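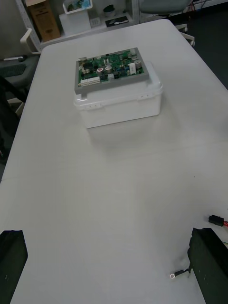 Sorkuta Study Diaries

Short daily diaries kept by students at Cluretbridge during the run-up to exams, cleaned and put into one table. Each row is one study session as the student wrote it down: when it started, how long it lasted, what the student did and how well they thought it went.

Last updated: Monday, October 28, 2019
Maintainer: Bijan Ranjbar

What is in the download

sessions.csv – the main table, 1498 rows
students.csv – one row per student, with year of study and subjects taken
codes.csv – the list of activity codes and what they stand for
diary_form.pdf – the blank form, same wording the students saw
clean.py – the script that turns the raw export into sessions.csv

The raw export is not included. It has free-text notes with names of teachers and classmates in them, and we did not get permission to share those.

Columns in sessions.csv

student_id: random code, the same across all files
day: day number counted from the start of the diary, so there are no calendar dates
start: start time on a 24-hour clock
minutes: length of the session as reported
activity: code from codes.csv (rereading, practice questions, flash cards, summary notes, group study, other)
subject: subject name, spelled the same way throughout
phone: yes, no or blank
rating: how useful the session felt, 1 to 6, where 6 is best

A blank is a blank. We did not fill anything in.

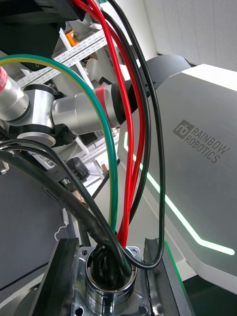 How the diaries were collected

Students filled in the form on their phones through Itport, usually at the end of the day. A reminder went out each evening. The diary ran for 4 weeks, and anyone could drop out without giving a reason. Sessions logged before dropping out are still in the table unless the student asked us to take them out.

The first few days are less tidy than the rest. Some students logged a whole evening as one session and later switched to logging each subject separately. If you are comparing session lengths, it may be better to leave out the first week.

Cleaning

Sessions shorter than five minutes were dropped. Two entries with the same student, start time and subject were treated as a double tap and merged. Start times typed as words ("after dinner") were set to blank – the minutes were kept.

Many students round. You will see a large spike at 60 minutes and smaller ones on the half hour. That is how the entries came in, and clean.py does nothing about it.

The activity codes come from the Mousavi list, which the college already used in its study skills course. We added "group study" to it. Where a student ticked two activities, the first one ticked is the one in the table.

Known problems

Self-reports run high. Treat the minutes as what students believed they did.
The rating was given the same evening, before any exam result.
Students who signed up were probably more organized than those who did not.
"Other" is used too much in language subjects, mostly for listening practice.
There are no grades in this release, so it cannot tell you which method gets better results. 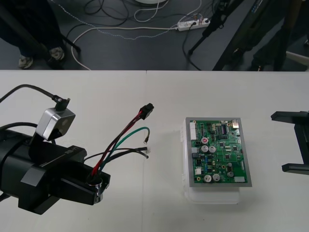

Using the data

You can use the files for teaching, class projects and research. Please do not try to work out who any of the students are, and do not join students.csv with other school records.

To rebuild the table from a new export of your own, put the export in a folder called raw and run clean.py from the folder above it. It expects the column names used on the form and stops with a message if one is missing.

Changes

October release: subject names made consistent, group study code added, duplicate entries merged.
First release: sessions.csv and the form only.

Corrections

Send them to Bijan Ranjbar with the student_id and day of the row, and say what looks wrong. Fixes go into the next release and are listed under Changes.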